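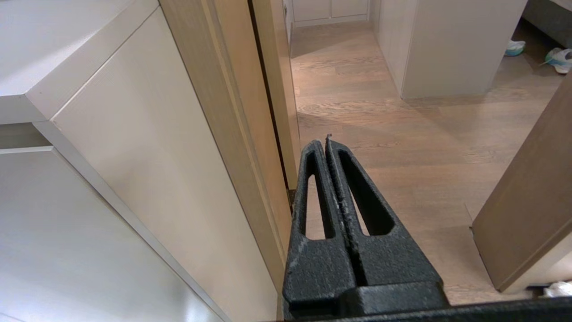

Budget check: gripper and wrist cam for a home tidying setup

duvan_g
Posted 20 May 2018
Okay, I've been going back and forth on this for weeks and I need other people to poke holes in it. I've got 3275 dollars total for the next round. The arm and base are paid for, so this is gripper, wrist camera, spare fingers and whatever I'm forgetting (there's always something!). The jobs are all regular apartment stuff - open a door, pick up a slipper, drop it in a bin. Nothing heavy.

Right now I'm leaning toward the Korkance two-finger kit at 1576. The other option is the Merarell, which costs 300 less but comes without a mounting plate. What would you do?

zsofi_b
Get the Merarell and have a plate cut. I paid 150 for mine at a local shop and it fit the first time. That still leaves you 150 ahead, and I like the Merarell software a lot better. The Korkance one made me want to throw my laptop.

fikri.l
I'd go the other way, sorry Zsófi. The Korkance fingers come off with two screws and the Merarell ones don't, and you're going to be swapping fingers all the time. Mine look like they've been dragged down a driveway. Doors do that, and so does anything on a hard floor, where you end up scraping the tips along the boards trying to get under it.

Put a line in the budget for fingers and make it bigger than you think.

duvan_g
How much bigger? I had 150 down for the year.

fikri.l
Double it. 300 and you can stop worrying. Or print your own, but then you need to count the filament and your weekends.

zsofi_b
Printing them is fine!! I've run printed fingers since last July. Clean up the tips with a file and they grip okay. I don't see why you'd pay Korkance prices for a piece of plastic with holes in it.

gyula_tistevitz
Different question, has anybody asked what the doors are like? We priced a setup for a small apartment at Tistevitz and blew the whole plan on reach. The gripper was great. It just couldn't get to a handle without the base parked right in the doorway, and then the door had nowhere to swing. Measure your narrowest hallway with the door open before you order anything.

duvan_g
Ugh. No, I hadn't. I measured it with the door closed.

gyula_tistevitz
Go measure it again. If it's tight, you may want a slimmer gripper and that could knock both of these off your list.

asmaa_ah
Agree with Gyula on measuring, don't agree on slimmer. I had a skinny one from Gulyás and soft things like slippers kept sliding out of it. Wide fingers were worth the hassle for me. I'd hold back the camera money until you know which gripper you're getting, because the brackets don't swap between brands.

duvan_g
Good point about the brackets, I had the camera in my cart already. Taking it out. I'll measure tonight and post the numbers, and Zsófi, can you send me the name of the shop that cut your plate?

zsofi_b
Sent you a message. Ask for the thicker stock.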